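3.2 Surface condition of shared tables

The second part of the study concerns the tabletops themselves. Shared tables in the Homis residences are used for meals, paperwork, laundry folding and repairs, often within the same evening, and the cleaning schedule treats them as a single item to be wiped once a day. Residents, however, described the tables in terms of particular marks. In the interviews they spoke of rings, sticky patches, crumbs along the wall side and "the streak," a word that came up at both sites and was used for any long, light mark that could be seen from a chair but was hard to find when standing over it.

We therefore recorded surface marks separately from general tidiness. A mark was entered if it could be seen without touching the table and if it differed in color or sheen from the material next to it. Marks were sorted by shape into spots, rings, streaks and patches. Spots were entered even when very small, as residents at the Molosine site had complained of specks more often than of larger stains. Grain, knots and joints were left out. On pale wood this last rule required some care: long grain lines can resemble a wiped trail, and two coders working apart disagreed on such cases more than on any others. The rule adopted after the pilot was to compare the direction of the mark with the direction of the grain. A mark that crossed the grain was entered at once, while a mark that followed it was looked at again under a second light before a decision was made.

Light had a strong effect on what was recorded. Under cool light a pale tabletop takes on a bluish sheen, and faint marks may be lost in it or, at a low angle, stand out more than they do from above. Figure 4 gives a case in which a streak and a spot were entered for the same surface.
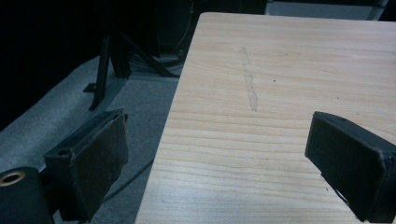
Figure 4. Light-colored wooden tabletop with a faint, pale streak across the grain and a small dark speck to its right.

The streak in Figure 4 was coded as a mark of unknown origin. It could be a smudge, a scuff or dried residue, and these call for different responses: residue may be removed with a damp cloth, but a scuff will remain however often the table is wiped. The coding sheet had no entry for cause, and coders were told not to guess at one. This limits what can be said about cleaning quality from the surface records alone.

In all, 465 marks were entered across the two sites, of which 300 came from the Molosine residence. The difference should be read with caution. The Fleury residence has fewer pale tables – most of its common rooms were refitted with dark laminate – and light marks and dark specks do not show equally well on the two materials. We have not corrected the totals for this.

Staff at both sites were asked in September whether the records matched their own impression of the tables. Six said that the streaks were familiar to them and that they had stopped trying to remove the older ones. Several also noted that the daily wipe is done in the early morning, when the overhead lights are on and the blinds are still down. The effect of moving the wipe to daylight hours is taken up in Section 3.3.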